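Hastmont Residence Services
Household Guidance: Wardrobes and Hanging Storage

Residents are asked to review the following before placing clothing in the wardrobes supplied with each unit. Questions may be directed to Chun-hung Tsao at the Falari Building office.

Empty the wardrobe before cleaning. Wipe the back wall, the side walls and the inner faces of both doors with a soft cloth and mild dish soap, working from the top down. Leave the doors open until every surface is dry to the touch, which normally takes some 2 hours. Bleach and scouring powder will dull a white finish and should not be used.

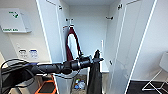
Hooks are intended for light articles such as belts, straps, scarves and a single garment. Place one article on each hook. Heavy coats and loaded bags belong on the hall rack, where the fittings are anchored to the wall. A hook that turns or pulls forward under load should be cleared and reported to the office.

Dark clothing sheds lint that shows readily against a pale interior. Shake out black garments and brush them before they are put away. Knitwear should be folded and kept on a shelf; hanging will stretch the shoulders.

Keep the floor of the wardrobe as clear as possible. Bottles must be tightly capped and stood upright in a tray. Shoes should be aired overnight before storage.

Doors that drift open or rub against each other usually need a small adjustment at the hinge. Tighten loose screws by hand with a screwdriver, a quarter turn at a time, and test the door after each turn. Power drivers strip the holes and are not permitted.

Cedar blocks may be used and should be sanded lightly each February. Mothballs are not allowed in any unit. Replacement hooks and catches are available from Toàn Nghiêm at the supply desk, which opens at 8 in the morning.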